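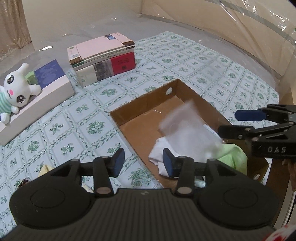 Plostura halts home recording after gripper fault traced to timing drift

By Naa Nartey
September, 4:40 p.m.
113 shares

CUNDEL — Plostura has told its home recorders to put down their hand-held grippers until further notice, after a packing robot at the Nyarko sorting depot closed its jaws on a worker's glove. Dela Appiah was not badly hurt. Bruised knuckle, a torn glove, back at work the same shift.

The company now says the arm did what it had been taught to do. The trouble was in the teaching.

Plostura pays people to pack and sort household things by hand, at home, using a pair of grippers with cameras on them. Cloths, bags, soft stuff into a cardboard box, out of a cardboard box, over and over. The recordings go into training the arms at Nyarko, which put returned textiles into cartons. Both grippers are supposed to keep the same time. On a batch of kits sent out over the summer they did not.

Efthymia Tsolakis, who runs data checks for Plostura, said the clock on one gripper in each affected pair fell behind the other as the unit warmed up. By the end of a long session the gap had reached 70 milliseconds. Small. But a soft bag moves a good way in that time, and so does a hand.

"In the file you've got the right side letting go and the left side still waiting to grab," she said. "The person did it fine. We wrote it down wrong." 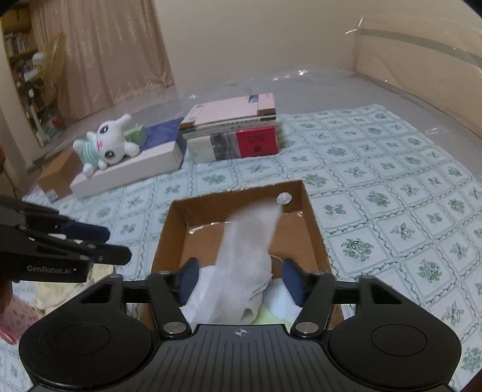
Thin, floppy items were the worst for it, Tsolakis said. A folded towel stays where you put it, so a late signal does little harm. Mesh, plastic film, light cloth, anything that swings or bunches when lifted, and the arm learns a grab that comes early or late. At Nyarko it was coming early. Operators had logged jaws shutting on air several times in the week before Appiah was caught, and those entries were marked as missed picks, low priority.

Appiah said she was straightening a carton that had slipped on the belt. The arm had paused, as it does between items. She reached past the yellow line, which she says everybody on the line does when a carton goes crooked, and the jaws came in before the arm had finished moving.

"It shut and then it went to where the bag was," she said. "Wrong way round. I pulled my hand out and left the glove."

The arm's force limit did kick in and it let go. A separate light curtain, meant to stop the arm when someone reaches in, had been set to a shorter range after complaints about false stops. Nyarko would not say who approved the change. It has been set back.

Ruvico, the contractor that maintains the line, pulled the arm out of service that afternoon and sent the logs to Plostura. Damian Brzozowska, a service engineer at Ruvico, said his team went over the hardware first and found nothing wrong. Pads good, pivots tight, motor current normal.

"We swapped the jaw assembly anyway," he said. "Same thing on the new one. That's when we asked for the training files."

Of the 2,000 sessions Plostura used for the current version of the packing software, 113 came from kits with the clock fault. Tsolakis said those have been taken out and the software is being retrained without them. The arms at Nyarko are running on last spring's version for now, which is slower and refuses most plastic bags. They go down a side chute to be boxed by hand.

The fix for the grippers themselves is a software update plus a new start routine: both units tapped together before every session, and again at the end, so the two clocks can be compared. Any session where they disagree by more than 5 milliseconds gets thrown out automaticaly. Plostura had a tap check before, but only at the start, when the units were still cool. It passed every time.

Gifty Kpodo, who has recorded for the company since January, said the pause has cost her two weeks of work so far. She does her sessions on a bed, with plastic down and a clean cover over it, and packs and repacks a box in the hours her kids are at school.

"They were nice about it on the phone, but nice doesn't pay," she said. "I'd like to know if mine was one of the bad kits. I asked. Still waiting."

Plostura said recorders with affected kits will be contacted and paid in full for sessions already turned in, including the ones being deleted. It did not say wether people would be paid for time lost during the pause. Kits do not need to be mailed back. The grippers have no motor and can't close by themselves, the company said, and there is no risk to people who have them at home. It is asking that they be left switched off until the update arrives — leaving them on charge is fine.

The county workplace safety office has been told about the depot incident and has asked Nyarko for the light curtain records. An inspector is due to look over the line before the arm goes back on. No date for that.

Brzozowska said his own list is short. He wants empty grabs logged as faults from now on, with a person looking at them the same day, and he wants the range on the curtain locked so it takes two people to change it. Nyarko has agreed to the first. The second is still being talked about.

Appiah has been given new gloves. The line restarted the next morning with one arm missing and two extra people at the side chute.

6 comments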